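Travel Notes > Visits > Factories and Open Days

Last updated: February

6 min read

Florker open day, the quick version

Typing this on the train before I forget it all. Florker opened the pottery works for one day and I got the early slot, which meant up at five and no breakfast. Worth it. Mostly.

First thing to know, the works is not in town. The station is in town. The works is up the hill past the canal, and the shuttle they promised was one minivan doing loops. I walked. Twenty-five minutes, steep at the end, mud on the last stretch where the sidewalk gives up.

At the gate you get a paper badge and a pair of safety glasses and they put you in a group of 9. Ours was led by Roy Haslam, soft voice, big hands, spent most of his working life in the glaze room. Stand near the front if you get him. Once the fans are going you lose every other word.

Route was clay store, slip house, casting, drying, kilns, glaze, seconds shop. Clay store smells like a basement. Big wet blocks under plastic, and a floor that slopes to a drain so everyone shuffles. Slip house is the noisy one. Liquid clay going round in tanks, paddles turning slow, pipes overhead. Roy let us put a finger in a jug of it. Like heavy cream, cold.

Casting I could have watched all day. They pour the slip into plaster molds, wait, tip out the extra, and what stays stuck to the plaster is your mug. The waiting is the skill. Too short and the wall is thin, too long and you have a doorstop. They had 452 molds on the racks for the Marsden shape alone, and each one wears out after 100 pours or so he said, then it gets broken up. The shelf of dead molds out back is a great sight, all soft edges.
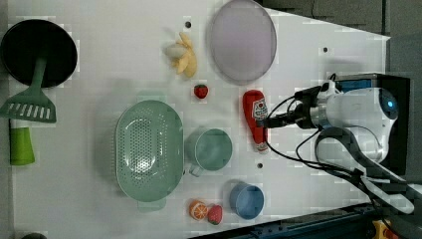

Didier Besson, in reply to my first draft of this, says I have the mold part slightly wrong: It depends on the shape. A plain bowl mold goes on much longer than a mug mold, because it's the fine detail that wears away first. Ask them to show you an old one next to a new one, the foot ring is where you see it.

Fair enough, leaving both in.

Drying room next. Warm, dim, very quiet after the slip house. Shelves to the ceiling. You're not allowed to touch anything and you really want to. The handles go on before this, by hand, with a dab of slip, and a good handler gets through a whole board while you're still finding your glasses. One woman let a kid in our group try. It fell off. She put it back in the scrap bucket and gave him another, very kind about it.

Kilns were a let down to be fair. One was cooling and shut, the other was open and not loaded yet. You look at a brick tunnel. Roy did his best with it.

Then lunch. Canteen does soup, rolls, and a cheese pie that was gone by noon. Go early. Coffee is free all day but it's from an urn and tastes like the urn.

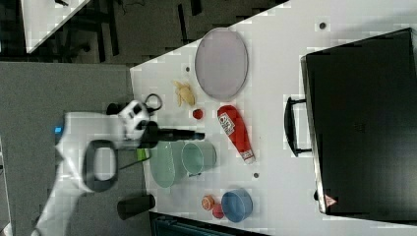 Sikell, February

Second stop, added on because the train goes through anyway. Sikell is the little town down the line where the decorating shop is, and your Florker badge gets you in there the same afternoon. I did not know this untill Roy told us at lunch, it's not on the flyer.

Smaller place, up two flights over a bakery. Everything arrives plain and white and leaves with a band or a leaf or a tiny hen on it. The banding is done on a wheel. Brush held still, plate goes round, one breath, done. They do the Tulis pattern there, the blue one your aunt has, and it's two thin lines and a thick one and the thick one goes on last. I always assumed it was printed. Some patterns are, they use transfers for the fussy ones, slid on wet and rubbed flat with a rubber thing.

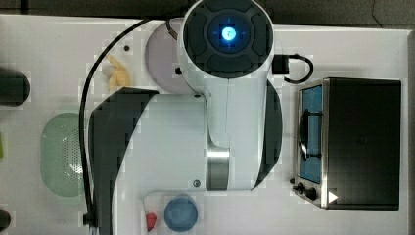

They also keep the pattern books up there, on a long shelf by the stairs, and if you ask nicely someone will take one down. Pattern 736 was my favorite, fat yellow pears, last made years ago and never sold well. I'd have bought a full set. The pages are hand painted and the notes in the margins are mostly complaints about the yellow.

No hurry in that shop at all. I stayed too long and missed the 3:40.

Back at Florker the seconds shop is the real reason people come, I think. It's cash or card, no bags, bring your own and bring newspaper. Prices are on colored dots. Red is cheapest and usually just a pinhole in the glaze or a wobble in the rim. Turn everything over. Run a fingernail round the edge. Tap it and listen — a crack sounds flat, a good one rings. Teapot lids are in a seperate crate and you have to match them up yourself, with four other people doing the same thing. Elbows.

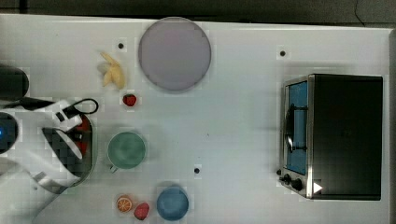

I came home with six bowls, a jug with a slightly drunk spout and one Marsden mug that I carried in my coat pocket the whole way. All in one piece so far.

Practical stuff. Wear shoes you don't mind, the clay dust is white and gets in the laces. Leave the big backpack at the station lockers, the aisles are narrow and they'll make you carry it in front. Stairs at Sikell are steep with no lift. Kids fine at Florker, a bit bored at Sikell. Toilets only by the gate. Book the morning slot if you want the shop before it's picked over, the afternoon slot if you want to see the kiln loaded, which I'm told starts at two.

Next one is in the fall, booking opens at the gate office or by phone. The phone rings for ages, keep holding.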